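4. 실패 사례 분석

본 장에서는 광택 목재 판 위에서 수행한 소형 물체 파지 실험 중 발생한 실패를 다룬다. 전체 시행은 555회이며, 이 중 107회가 실패로 기록되었다. 실패 판정은 제어기 로그와 외부 고정 카메라 영상을 대조하여 내렸고, 로그에 파지 성공으로 남았더라도 영상에서 물체가 목표 위치에 도달하지 않은 경우는 실패에 포함하였다.

4.1 작업 환경

작업대는 알루미늄 압출 프로파일로 구성되며 그 위에 적갈색 목재 판을 올렸다. 판은 표면 광택이 강하여 조명이 그대로 반사된다. 로봇 팔의 말단에는 평행 그리퍼를 장착하였고, 대상물은 밝은 황갈색의 작은 조각이다. 그림 4는 그리퍼가 판 쪽으로 수직으로 내려온 상태이며, 대상물은 손가락 끝 바로 옆에 놓여 있다.
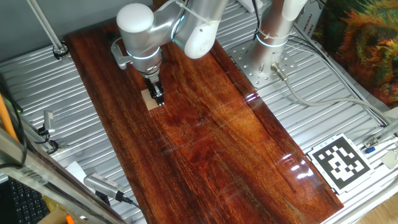 그림 4. 목재 판 위의 대상물과 그리퍼

4.2 반사광에 의한 높이 추정 오류

가장 빈번한 실패는 높이 추정 오류였다. 판의 하이라이트가 대상물 가까이에 맺히면 깊이 값이 비거나 실제 표면보다 낮게 계산되었고, 그리퍼는 목표 높이를 지나 하강을 계속하였다. 손가락이 판에 닿으면 힘 임계값 초과로 보호 정지가 걸렸다. 보호 정지 자체는 설계대로 동작하였으나, 정지 후 자동 복구 루틴이 같은 깊이 값을 다시 사용한 탓에 동일한 충돌이 반복되는 문제가 있었다. 두 차례는 비상 정지 버튼을 눌러 시행을 중단하였다.

다음 그림에서는 손목 바로 아래의 판에 흰 반사 줄무늬가 가로로 나타난다. 손목의 발광 링은 청록색이며, 판 중앙에는 푸른 줄 모양의 반사도 보인다. 초기 필터는 천장 조명만 고려하였으므로 이와 같은 푸른 반사는 제거하지 못하였다. 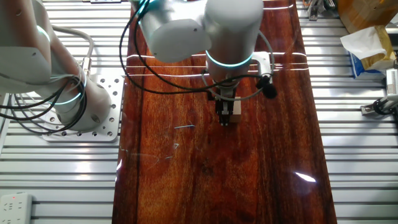 글: Hazel Kasprzak, Gaspard Royer, Emmett Bellamy
Clorari 로봇안전연구실 | 2024년 1월 22일

4.3 파지 상태 오판

두 번째 유형은 그리퍼 개폐 폭만으로 파지 여부를 판단한 데서 비롯되었다. 대상물이 손가락 사이에 비스듬히 걸리면 폭은 정상 범위에 들지만 접촉 면적이 부족하다. 이 상태로 팔이 상승하면 물체가 미끄러져 떨어졌고, 제어기는 다음 동작을 그대로 수행하였다. 위에서 내려다본 영상에서는 대상물이 손가락에 물린 것인지 그 뒤에 있는 것인지 구분하기 어려운 경우도 있어, 영상 판독만으로는 실패 시점을 특정할 수 없었다.

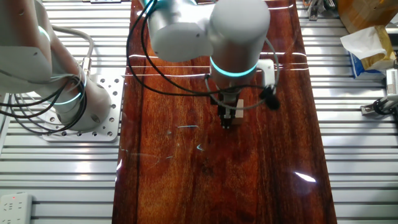

케이블 간섭도 함께 검토하였다. 손목이 크게 회전하는 시행에서 케이블 장력이 힘 추정값에 더해져 접촉이 없는데도 보호 정지가 발생하였다. 임계값을 높이면 오정지는 줄지만 실제 충돌의 검출이 늦어지므로 값은 변경하지 않았다. 대신 손목 회전 범위를 제한하고, 보호 정지 후에는 깊이 영상을 새로 취득한 뒤 작업자의 확인을 거쳐 재개하도록 절차를 수정하였다. 수정된 절차의 장시간 운전 결과는 아직 확보하지 못하였다.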